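Starkness Laundry Water Reuse – Progress Report to the Nanayakkara Fund
Reporting period: January to April
Phase 3: storage, filtration and first operation

1. Status

The holding tank is installed and in use. The filter skid has been commissioned in manual mode. Automatic changeover between reused and city water is behind schedule and is the main open item. Spending is within the approved budget for the phase, with one transfer between lines requested in section 6.

2. Background

The project collects rinse water from the shared laundry at Starkness, treats it, and returns it to the first wash of the next load. The laundry handles bed linen for the lodging house on site and for smaller houses nearby. Final rinses always run on city water. Nothing in this phase changed that rule, and no change is planned.

The grant agreement asks for a measured reduction in city water use with no loss of linen quality. Metering covers the first part. Section 5 covers the second.

3. Work completed

Tank. The 3000-gallon tank was set in the former coal store in January. The building dates from 1855 and the floor needed a new concrete pad before it could take the load. Sudlow poured the pad and ran the inlet and overflow lines. The overflow discharges to the sewer through an air gap, as the plumbing inspector required.

Filter skid. Pestero supplied the lint screen, the cartridge stage and the ultraviolet unit on a single base. The lint screen blinded more often than the design allowed for. A coarser screen has been fitted ahead of it and the cleaning interval is now one working day.

Meters. Separate meters are in place on the city supply, the reuse line and the tank overflow. Readings are taken at 6 a.m. before the first load. The overflow meter was installed backward and its February readings have been discarded.

Linen groups. Loads are sorted into plain white, printed, and solid colored. Printed white-ground sheets were at first washed with plain whites. They now have their own group, which allows a lower detergent dose and a shorter wash.

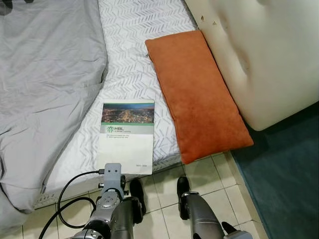 Figure 1. Fitted sheet with gray chevron or herringbone print, light gray duvet, HBL booklet on the sheet.

4. Operation to date

The system was run by hand through March and into April. The operator opens the reuse valve at the start of the first wash and closes it before the rinse. This works but depends on attendance, and late-shift loads have been run on city water only. The savings reported for the phase are therefore lower than the system can deliver.

The first reporting milestone was 1000 gallons of city water replaced in a single month. March passed it. The April figure will be sent with the meter log once the month closes.

Water temperature in the tank has followed the temperature of the room. The design assumed that some heat would be kept from the rinse, and so far the benefit is too small to separate from meter error. Insulating the tank lid is under review. It would be paid for from contingency.

Colored items have been kept off the reuse line for the whole phase. Dye carryover into the tank would be difficult to correct without draining it, and a drain-down costs more water than several days of reuse would save.

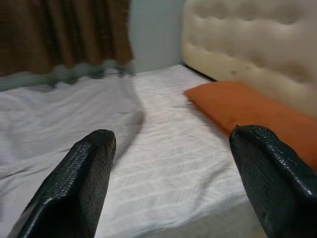

Figure 2. Bed with orange pillow.

5. Linen quality

Plain white cotton is the reference fabric, as it shows graying first. Test pieces are washed with ordinary loads, dried flat and read on a reflectance meter. A control set is washed in city water throughout. The two sets remain within the tolerance stated in the grant agreement.

Two points need attention. Hardness in the reused water rises through the week as detergent builder accumulates, and the partial drain is now done midweek as well as at the weekend. Tensile testing has not started – the outside laboratory returned the first samples unread due to a labeling error on our side. New samples have been cut.

Creasing is not a grant measure, but the houses asked for it to be noted. The spin setting is under comparison and no result is available yet.
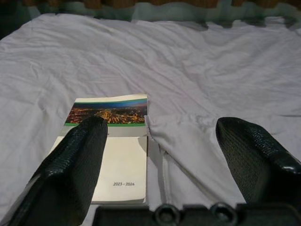

Sudlow, reading this section in draft, asked that the midweek drain be charged against the savings, with the drained volume subtracted from the reuse total before any percentage is published. We agree. The March total has been restated on that basis and still meets the milestone.

6. Budget

Civil work ran over its line owing to the pad. Filtration ran under, with the spare cartridges deferred to the next phase. We request approval to move the difference from filtration to civil work. The phase total does not change.

7. Next period

Pestero is to deliver the changeover valve and controller in May. Installation needs one day with the laundry closed, and the houses have asked for notice so that clean linen can be stocked beforehand. Remaining tasks are the first tensile results, a decision on the tank lid, and written instructions for the late shift. The meter log and the restated March calculation are attached as Annex A.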